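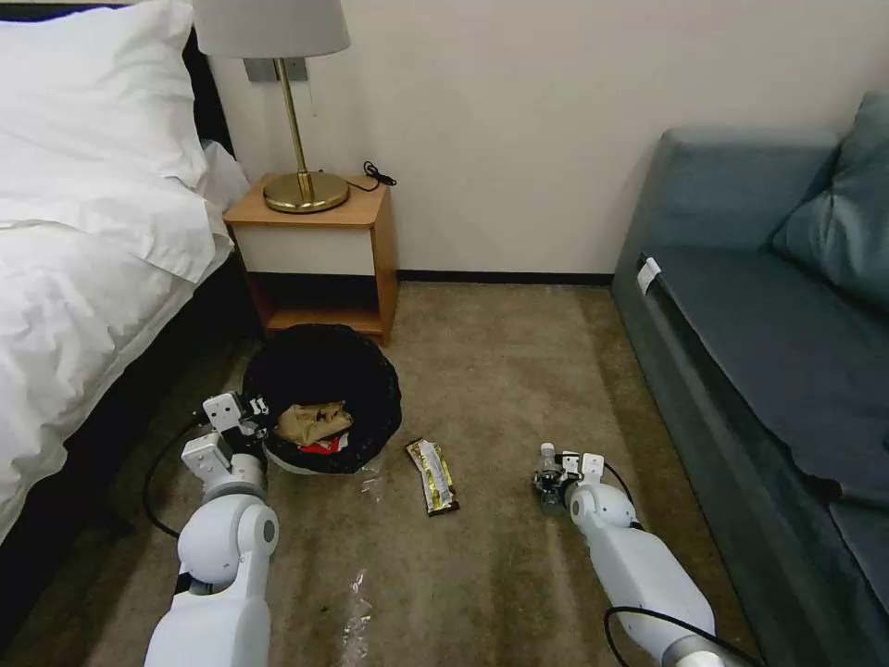
Clatitz site – break-in and robbery checklist, re-inspection
26th October, Sunday, started before the cash pickup and finished after dark
Follows the August incident (report 2178). Items in same order as the old sheet so they can be compared.

Key: **OK** / **FIX** / **URGENT** / **N/C** = not checked

## A. Perimeter

- [x] Front gate closes and latches by itself – **OK**. Slow in wind. Latch has been greased.
- [ ] Rear fence, 206 feet along Ndlovu Road – **FIX**. Cut section from August has been patched with wire ties. Ties can be undone by hand, I did it. Needs proper mesh panel.
- [x] Brush cleared back from fence – **OK** mostly. Growing in again by the drainage ditch.
- [ ] Side gate padlock – **URGENT**. Salov padlock is good, chain is not. Light garden chain, already nicked on one link. Replace chain this week, keep the lock.
- [x] Signs up at both gates – **OK**. Faded but readable. The alarm one still has the old phone number on it, cover that up.
- [ ] Ladders, pallets and anything climbable kept away from walls – **FIX**. Pallets stacked against the pump shed again. Same comment as last time.

## B. Lighting

- [x] Gate lights come on at dusk – **OK**
- [ ] Parking area lights – **FIX**. One pole dead, the one nearest the office door, which is the one the evening shift walks under. Bulb or wiring, don't know, electrician to say.
- [ ] Path between office and staff quarters – **URGENT**. No light at all past the water tank. Staff using phones to see. This is where the two workers were stopped in August so I don't want to see it on a list again.
- [x] Inside night light in office left on – **OK**

## C. Doors, windows, keys

- [x] Office front door, deadbolt throws fully – **OK**
- [ ] Office back door – **FIX**. Frame was repaired after it was forced, but with short screws. Strike plate moves if you lean on it. Long screws into the stud.
- [x] Window bars, office – **OK**. Pulled on every one.
- [ ] Window bars, staff quarters – **FIX**. Bars solid but no inside release on the bedroom side. People have to be able to get out in a fire. Do not add more bars untill that is sorted.
- [ ] Key log – **URGENT**. Log has blanks going back weeks. Two keys to the store room signed out with no return. Either find them or change the cylinder, no third option.
- [x] No keys left in vehicles – **OK**. Walked the lot and tried handles.
- [ ] Spare key location – **FIX**. Still over the door frame. Move to key safe.

## D. Alarm and cameras

- [x] Panel arms and disarms – **OK**
- [x] Signal reaches Roreo monitoring – **OK**. Test call came back quickly and they asked for the passphrase, good. Call list on their side was out of date, gave them the new one over the phone. They want it in writing too.
- [ ] Panic button, office – **FIX**. Works but it's under the far side of the desk, can't reach it seated. Move.
- [ ] Panic button, staff quarters – **URGENT**. Not installed. Was on the quote, was paid for. Chase.
- [ ] Cameras – 9 on the plan. All show a live picture. Rear fence one is aimed at the sky, probably bumped when the patch was done. **FIX**
- [x] Recorder locked away – **OK**. Different cabinet now, bolted down.
- [ ] Recordings kept long enough – **FIX**. Overwriting too soon. Police asked for footage from the days before the robbery and we had none. Bigger drive or lower quality, either is fine.
- [ ] Clock on recorder – **FIX**. An hour off. Small thing but it caused trouble with the statements.

## E. Cash and valuables

- [x] Safe bolted to slab – **OK**
- [x] Time delay on safe working – **OK**
- [ ] Payday routine varied – **FIX**. Same day, same hour, same truck. Whole road knows it. Move as many people as possible to bank transfer and change the pickup time for the rest.
- [x] Sign on door saying no cash kept overnight – **OK**
- [ ] Tools and saws engraved – **FIX**. Maybe half done. Serial number list not finished, and the insurer will want it.

## F. People

- [ ] Nobody works alone after dark – **FIX**. Rule is on the wall, not being followed on Fridays.
- [x] Staff know: hand it over, don't argue, don't chase – **OK**. Asked people at random, all gave teh right answer.
- [ ] Check-in call morning and night – **FIX**. Morning yes. Night call skipped several times. Need a written step for what happens when a call is missed, who drives out and who phones the police.
- [x] Emergency numbers by both phones – **OK**
- [ ] Visitor book – **FIX**. Being filled in but no vehicle plates.
- [ ] Spanish copy of the instructions – **N/C**. Told it's at the printer.

## G. Not checked today

- Generator changeover – no fuel. See if the alarm stays up when power drops, do this before the rains.
- Radio to neighboring farm – neighbor was out.
- Roof hatch over the store – no ladder long enough.

## Do first

1. Light on the path past the water tank
2. Panic button in staff quarters
3. Store room keys or new cylinder
4. Chain on side gate

Rest can go in the normal work order. Copy to the insurer once the urgent ones are signed off. Photos of the rear fence patch to follow – battery died.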